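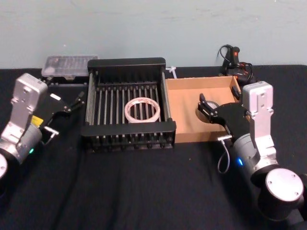
Forcombe Reuse Room: Progress Report for April

Submitted to the Solís Fund by Zoila Guzmán, room manager

Summary

The second half of the grant period went mostly to the sorting and packing side of the room. We took in 861 donated items and passed on 791 of them to households on the Forcombe list. The remainder are on the shelves or waiting for parts. Spending is within the $3,000 approved for equipment and supplies, and no change to the budget is requested.

Work completed

1. Packing table. The table is now covered in black cloth and kept against the wall. Small supplies used to travel around the building and a good part of each morning was lost looking for them. They now have a fixed spot on the table. We use a black dish rack as the holder for tape in use, with an open cardboard tray next to it for whatever is being sorted. The rack came in as a donation with no drainer tray and could not go out to a household, so it cost the grant nothing. Tape lies flat on the rods and is easy to pick up.

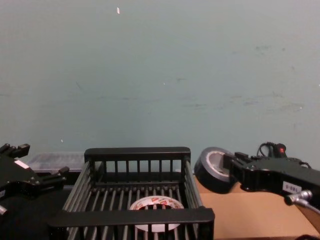
2. Small parts. Screws, hooks, shelf pins and spare feet for kitchen goods have been sorted by type into compartment cases. Most of the kitchen items we hold back are missing something small, and we can now check for a match before an item is set aside. The cases were bought from Grumholm under the supplies line.

3. Kitchen sets. Each household set is packed from a printed list and sealed at the table. The list was revised twice during the period. Dish racks were added at the request of the families' office, and glass lids were taken off because too many arrived chipped.

4. Labels. We changed to the Jestevix label sheets, which peel off pans without leaving glue behind. The old sheets have been used up on cartons.

The packing table

The layout has stayed the same since it was agreed: compartment case at the back left, rack in the middle, cardboard tray on the right.

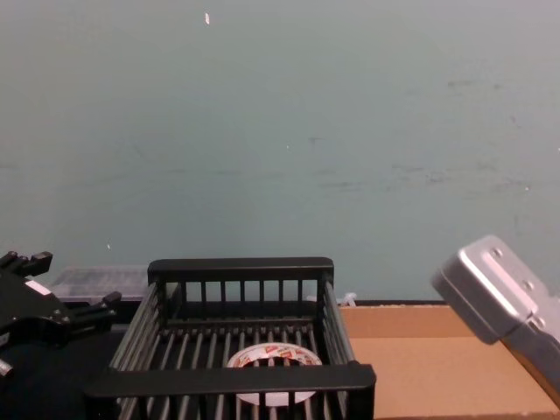
Tape roll in the rack at the packing table.

Staff were asked for comments after the first few weeks. Most were about height. The table is low for standing work, and two people said they would like it raised. We have priced a set of leg risers at $90 and will buy them out of what is left in the supplies line. One person asked for a second rack on the shelving side, and we will set one aside if another incomplete rack comes in.

Cardboard trays wear out. The walls are thin and the corners give way when the trays are carried with anything heavy in them. For now we replace them from incoming cartons,
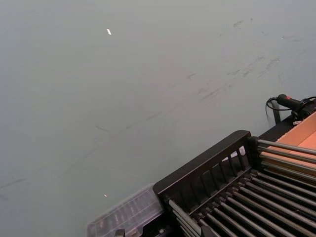 and that works well enough as long as cartons of the right size keep arriving. If the supply drops we will look at plastic trays in the same footprint, but we do not want to spend on them before the risers are in.

Still to do

The wall paint is scuffed and marked. Repainting is the landlord's job under the lease and has been requested in writing. The shelf inventory is behind and will be brought up to date before the final report. Receipts for the compartment cases and label sheets are attached with the budget sheet.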